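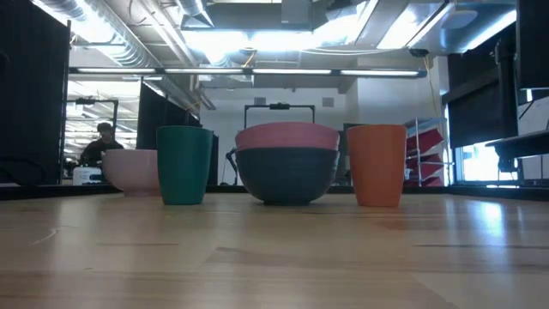 Forum > Teleoperation and demos > Bowl stacking: hand guiding or remote?

tuchida
20 March 2024

We are collecting demos for a tableware task. Plastic bowls and cups at the back of a wood table, and the arm has to nest one bowl in the other and leave the cups alone. I have 186 demos done with the leader arm and I am not happy with them. The operators stop above the bottom bowl for a long time before they let go, and the trained policy stops there too. Sometimes it never lets go.

Would hand guiding be better for this? Our arm has a free-drive mode but I have only used it for setting waypoints.

Tomomi Uchida

skirkau_lab
Hand guiding will get rid of the pause, but then your hands and forearms are in every camera view. We did 40 that way and threw them all out. You can record the joint path by hand and replay it for the cameras, but you have to put every bowl back exactly where it was before each replay.

takbulut
I disagree with throwing them out. Guide by hand, replay, keep the ones where the replay works. With us it was most of them. Bowls are forgiving, a bit off center and it still drops in. I would not do it for a plug or a lid.

Taner

skirkau_lab
Depends on the bowls. Ours have a straight wall and if you are off they tip.

tuchida
Two sizes of problem here. Pink on dark gray is the pair in the photo, and they are close to the same diameter, so the pink one sits high with its rim showing. A small error still ends with it seated. The small pale pink one is harder to grasp, it tapers down to a little foot and slides when the finger touches the rim.

distton_mike
Before you change the method, look at the pause. How do your operators judge height? If they are standing off to the side they can't see the gap between the bowls, so they wait. We put a monitor with the wrist view in front of the operator and the average demo went from 315 frames to under 300. Not huge, but the hover was most of what went away.

Also check your lights. Glare on a shiny tabletop makes it harder to see where the base of a cup is.

tuchida
They stand to the left of the arm and look directly at the table. No monitor. The right side of the table does get a lot of glare, we have a window there and tube lights overhead.

takbulut
A monitor is fine but it slows down new people for the first day or so. They keep looking back and forth. I still say try 20 minutes of hand guiding, it costs you nothing.

skirkau_lab
It costs resetting the table twice per demo. That adds up.

distton_mike
You can also trim. Cut any stretch where the joints barely move and the gripper state doesn't change. Leave a few frames before the release or it will open too early.

tuchida
Trimmed the set last night with a low speed threshold and retrained. It lets go now, but it knocked the orange cup over on two runs coming back out. I think I cut too much from the retreat, the operators move slowly there for a reason. Will redo it with the trim only on the part above the bowl, then record a new batch with the wrist view on a screen.

takbulut
Post the numbers when you have them, for both.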